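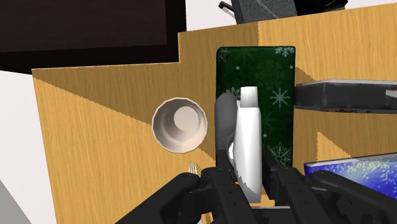 How to oil a timber tabletop

An oiled table needs a fresh coat every year or so, more often if it sits in the sun or gets wiped down after every meal. The job takes a weekend, most of it waiting. February is a good time for it if you can leave the windows open.

What you need

Hardwax or penetrating oil (I use Zudeck Clear, matt)
Sandpaper in 120, 180 and 240 grit
A cork sanding block
Lint-free cotton rags
Methylated spirits
Disposable gloves
A dust mask

Step 1. Clear and clean

Take everything off the table and move it well away, dust gets further than you expect. Wash the top with warm water and a drop of dishwashing liquid, wipe it with a clean damp cloth and leave it overnight. If there is old furniture polish on the surface, go over it with metho on a rag. Oil won't soak in through silicone polish.

Move pot plants off as well. Check under the pots for black rings, which will need extra sanding.
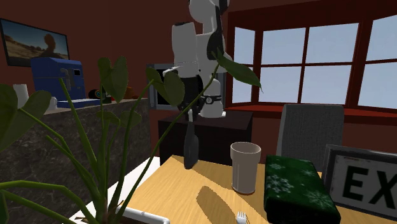
Bottle and pot plant at the light timber table.

Step 2. Sand

Start with 120 grit only if there are stains or scratches. Otherwise go straight to 180, then finish with 240. Always work with the grain. Keep the block flat near the edges or you will round them over. Vacuum the top, then wipe it with a rag barely damp with metho.

If the table is veneered, skip the 120 altogether and go lightly with the rest.

Step 3. First coat

Stir the tin, don't shake it. Pour a little oil on a rag and work it in along the grain, one section at a time. Leave it for 15 minutes, then wipe off everything still sitting on the surface. Oil left behind dries sticky and you'll be sanding it off again.

Step 4. Second coat

Wait at least 12 hours. Rub the top lightly with used 240 paper, wipe off the dust and repeat step 3. Two coats are enough for most tables.

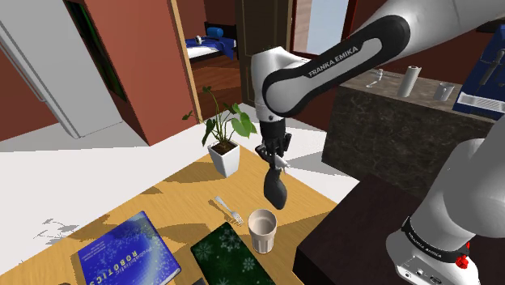
Curing takes longer than drying. The top may feel dry the next day but it stays soft for a week or more, and marks easily in that time. Keep hot dishes and wet glasses off it. Even a small fork lying straight on the wood, like the one here, can leave a dint in a soft finish if somebody leans on it, so use placemats until the week is up.

Getting rid of the rags

Oily rags can catch fire by themselves if they are left in a heap. Lay them flat outside on concrete until they are stiff, or soak them in a bucket of water, before they go in the bin.

Last updated 22 September 2021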